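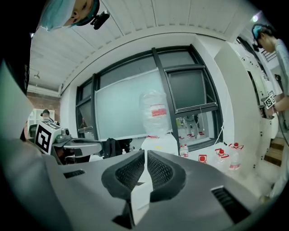
Shop > Kitchen > Knives > Gorkar Bread Knife

Print this page | E-mail to a friend

Gorkar Bread Knife, long blade

I've sold knives out of this little shop for a good while now, and the Gorkar is the one I end up pulling out of the drawer whenever somebody comes in complaining about their bread. They've usually got a lovely loaf, something they baked themselves, and they're squashing it flat with whatever came in the block set. Then they cut one slice with this and go quiet!

It's a long, slightly curved blade with wide, rounded scallops where you'd expect pointy teeth. Pointed serrations grab the crust and rip it (and throw crumbs into your sleeves, your butter, the dog). The scallops just ride along and slice. You do have to let it work, though. Long easy strokes, hardly any pressure, and if you catch yourself sawing in quick little jabs, slow down. Most people are pushing about twice as hard as they need to the first time.

I keep one at home and it gets used for a lot more than bread. Tomatoes, obviously. Pineapple, winter squash if it isn't too enormous, those big layer cakes where you want to split the sponge sideways and not end up with a wedge. My sister does her brisket with hers and I've stopped arguing with her about it. Please don't use it on bones or anything frozen, I've seen what happens and it isn't pretty.

The handle

You can get it with the dark handle or the pale one. Both are beech, the dark one is just stained, and they feel the same in your hand. There's a fair bit of knuckle room underneath because the handle sits up above the line of the blade, so you can get right down to the board without rapping your fingers. If you're left-handed, you're fine with this one! The scallops are ground the same on both sides. That's not true of the Tronar, which is a nice knife for the money but drifts off to one side if you're a lefty, and I'd feel bad selling it to you without saying so.

How it stacks up against the others

I carry 4 bread knives altogether and I get asked about them all the time, so I'll be quick. The Tronar is the cheap one, lighter and shorter, good for a rental or a kid's first apartment. The Plakton is very stiff and very sharp and has teeth like a shark, and if you bake those dark rye bricks you may like it better than the Gorkar. I find it chews up soft sandwich bread. Then there's the Yoshida, which is gorgeous, costs nearly double, and comes in a wooden box that you'll keep buttons in. Junpei Nomura, who has been doing our sharpening since before I took over the shop, has the Yoshida himself and won't hear a word against it. I still reach for the Gorkar.

Looking after it

Wash it by hand and dry it right away. I know, I know, but the dishwasher will turn the handle fuzzy and gray in a couple of months, and after that it never really comes back. If it does look a bit thirsty, rub in some mineral oil with a rag, leave it overnight, and wipe off what's left in the morning. I do mine in September when I do all the cutting boards.

It doesn't need sharpening often. Mine went roughly 3 years of daily toast before I noticed it skating on the crust. Don't run it through a pull-through sharpener, it'll flatten the scallops. Bring it in and Junpei will do it on the rod, one scallop at a time. First sharpening is free if you bought the knife from me, and you don't need the receipt, I'll remember you (or pretend to).

Ordering

Item number 339, dark or pale handle, please say which in the notes or I'll send dark. It ships in a cardboard sleeve that you can keep using in the drawer, and I'd really encourage that, for the sake of your fingers and the edge. I usually get parcels out within 2 days. Pale handles run out faster than dark ones, so if it says out of stock just drop me a line and I'll set one aside from the next box.

Gift wrapping is brown paper and string. I'll put a penny in with it too if you tell me it's a present, so your friend can "buy" it from you and nobody's luck gets cut.

Print this page | E-mail to a friend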